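首页 > 杂志 > 小企业故事 > 人物

做瓶塞的人不想再当救火队长

最后更新：3月9日

我第一次给诺曼·塔诺利（Noman Tanoli）打电话，是早上七点多，他在车里，背景里有人喊他的名字，喊了三遍。他说你等一下啊，然后就把我晾在那儿，足足听了一首半的电台老歌。后来我才知道，那天早上仓库的门锁坏了，送货的车堵在门口，而整个公司里能决定要不要叫锁匠的人，只有他一个。

这家公司叫Zumormont，做的是酒瓶和油瓶用的塞子、倒酒嘴一类的小东西。你家厨房里说不定就有一个，你肯定没看过它的牌子。诺曼接手的时候，公司靠两个老客户撑着，他自己跑销售、自己对账，晚上回家还要回邮件。生意慢慢好起来，他反而越来越瘦。他太太给他买了一条新皮带，他说那是他那一年收到的最诚恳的业绩反馈（我当场笑出声，他倒是一脸认真）。

我写小企业写了好些年，听过的“请教练”的故事太多了，多数都差不多：老板累坏了，来了一位高人，白板上画几个圈，销售额翻番，大家去酒店领奖。所以当编辑说，去聊聊Zumormont吧，他们也请了商业教练，我心里是有点抗拒的。好在诺曼请来的那位，娜希德·古曼（Naheed Ghumman），第一天就跟他吵了一架！

事情是这样的。娜希德要他写下自己一周里做的每一个决定，不管多小。诺曼觉得荒唐，说我哪有空写这个，我忙着做决定呢。娜希德说那我坐在旁边替你写。她真的坐了，带着保温杯和一个横格本，坐了整整一周。写到最后一页，本子上有买不买新打印纸，有要不要给Jalletti那边再让一个点，还有厨房的牛奶该换哪种。三件事挤在同一页上，字一样大。

诺曼说他看到那一页的时候挺难堪的。“我一直以为自己在管公司，其实我有半天时间在管牛奶。”

接下来的做法听着很土。娜希德让他把本子上的决定一条条分给别人，分的时候要写清楚两件事：花多少钱以内不用问他，出了什么情况必须问他。仓库归考萨尔·布哈里（Kausar Bukhari），她在公司待的时间比诺曼还长，锁匠的电话早就存在她手机里。我问她，那天早上你怎么不直接打？她说：“以前打过一次，被他念了一个下午。”

诺曼在旁边咳嗽了一声，去倒水了。 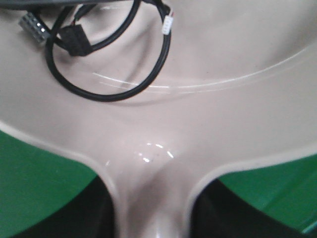
那张差点没谈成的订单

真正让这套办法受考验的，是Jalletti的续约。Jalletti是做调味油的，占Zumormont出货量很大的一块，采购那边换了人，新来的希奥玛拉·姆贝基（Xiomara Mbeki）做事极快，邮件一般就一行字。她要求把交货期压到12天，原先是30天。按照老习惯，这种事诺曼会自己扛下来，先答应，再回来跟大家发愁。

这次他没接。他把邮件转给了负责客户的西德拉·拉杰普特（Sidra Rajput），然后——按他自己的说法——去停车场走了好多圈。西德拉那时候入职还不到一年，之前在一家叫Lodhi的货运公司做调度，对塞子谈不上多懂，对时间表倒是懂得很。她没有直接回邮件，先打电话问希奥玛拉：你们是所有货都急，还是有几样特别急？

就这么一句话。结果对方急的只有常卖的那几个规格，别的照旧就行。西德拉拉着考萨尔排了一个下午的单子，把常用规格提前备货，第二天给了答复。希奥玛拉回了两行字，西德拉说这在她那儿已经算长信了。

我问诺曼，换成你会问那句话吗？他想了好一会儿，说不会，他会觉得问了就显得自己不行。这句话我记在本子上，还画了线。我自己接稿子也是这样，编辑说周五要，我就说好，然后熬夜，从来没问过人家到底周几用。

钱的事，也得说说

当然不是样样都顺。放权之后头一个季度，公司退货比原来多，有一批还是规格贴错了标签。娜希德的收费也不便宜，诺曼不肯告诉我具体数字，只说签字的时候手有点抖。公司里有人不喜欢这一套，觉得突然多了一堆要自己拿主意的事，工资又没跟着涨。有一位老同事因此走了，诺曼说到这里声音低下去，我也没追问是谁。

他后来补上了工资那一块，补得晚了些，这是他自己承认的。现在谁名下担着决定，薪水单上就有对应的一行。娜希德对此的评价是：“早该先做这个。”她批评起客户来一点不客气，对自己也是。她说那本横格本的办法她用了很久，到Zumormont才发现漏了这一步，如今见新客户，第一次会面就把工资表摆出来。

去年四月，他们拿下了Plultden的单子，一家卖厨房用品的连锁店，在他们之前连样品都懒得寄给这么小的供应商。第一笔订单是1,516箱。诺曼知道这个数字的时候正在陪女儿看牙，是考萨尔发的短信，没有感叹号，后面跟着一句“车已经订好了，你别回来”。

他真的没回去。看完牙，父女俩去吃了冰粉（医生大概不会赞成），他把手机扣在桌上，扣了一个多小时。他跟我讲这一段时讲得特别细，冰粉加了什么料都讲了，讲得比那张订单还久。

他们今年也报了一个本地的小企业奖，结果还没出来。我问他要是进了决赛谁去领奖，他说让考萨尔去。考萨尔说她不去，那天要盘点。西德拉说她可以去，只要酒店管早饭。我走的时候三个人还在争这件事，诺曼的电话响了，他看了一眼屏幕，递给了西德拉。

联系编辑部 | 版权所有，未经许可请勿转载 | 返回顶部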